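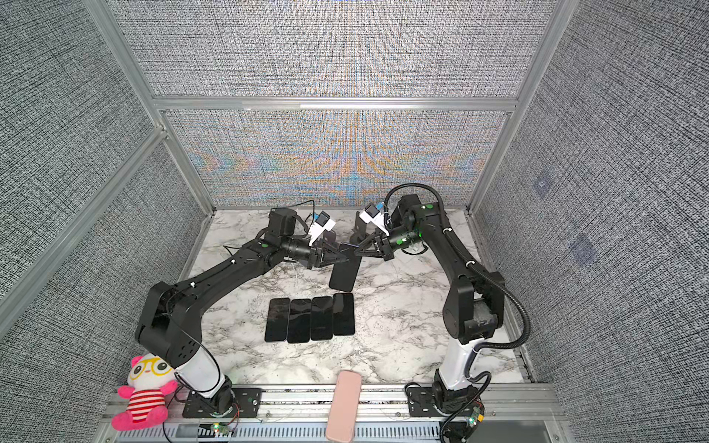
Ordenar teléfonos en fila: una defensa

La costumbre de apilar teléfonos en una caja persiste en muchos talleres, y me parece un error de método. Un lote se revisa mejor en fila, con los equipos boca arriba y lado con lado. La pantalla queda expuesta a la luz y una raya se detecta sin levantar la pieza.

En Plorneo, Gleice Lins clasificó así 157 terminales en abril. Tuvo que repetir la revisión de 9. Con el lote anterior, apilado, las repeticiones fueron 81.

Se objeta que la fila ocupa mesa. Es cierto, y el mármol es caro y duro con las esquinas. Acepto el coste. Una pila de vidrio contra vidrio concentra el peso en el equipo inferior y oculta todos los demás. La alineación exacta, en cambio, me parece secundaria.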